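Re-zeroing the gripper in the simulator
22 June 2025

I spent most of the weekend getting the Lindero cell to behave again after the April update, so I'm writing down what I did before I forget it.

Lindero is the name of my simulated setup. It has one arm, one parallel gripper and a camera at the wrist that looks out past the fingers. I use it to try out pick routines before they go on the real arm at work. After the update the fingers closed off center. On wide objects you would never notice. On anything narrow, one finger touched first and pushed the thing over before the other one arrived.

My first guess was friction, and I lost an evening to that. The contact settings were the same as before. What had changed was the finger joint offset. The old file kept one value for both fingers and mirrored it. The new one wants a value for each, and if you leave the second one out it quietly uses zero.

The fix goes in this order. Open the gripper all the way and stop the physics. Read both joint positions. Set the offsets so the two readings match, save, and reload the whole scene. Reloading only the arm is not enough, and I have made that mistake twice now.
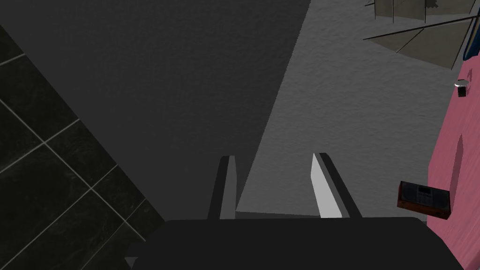 After that comes the camera. The wrist mount is defined relative to the gripper body, so it should stay put when the finger values change. I check it anyway. I park the arm in the same pose every time, fingers open and nothing between them, and compare the view with the one I saved when I first built the cell. If the fingers sit in the same place in both, I leave the mount alone.

Then I run the closing test, 20 cycles on nothing and 20 on a thin block. Before the fix the block tipped over on 19 of them. After it, none. I also let the arm run for 900 seconds without touching it to see if the joints drift. They didn't.

Siriporn Nakpan asked me why I don't just script all this. I did script part of it. The tool is called Sketen, it is 120 lines long, and it reads the joints and complains if they disagree. It doesn't write anything back — I would still like to look at the numbers before they go into the file.

Two things are left on the list. The shadows are darker than they were before the update and I want to know if that bothers the object detector. And the closing speed is still set for the old fingers, so I need to go through those values one at a time. I'll post the settings file once that part is done.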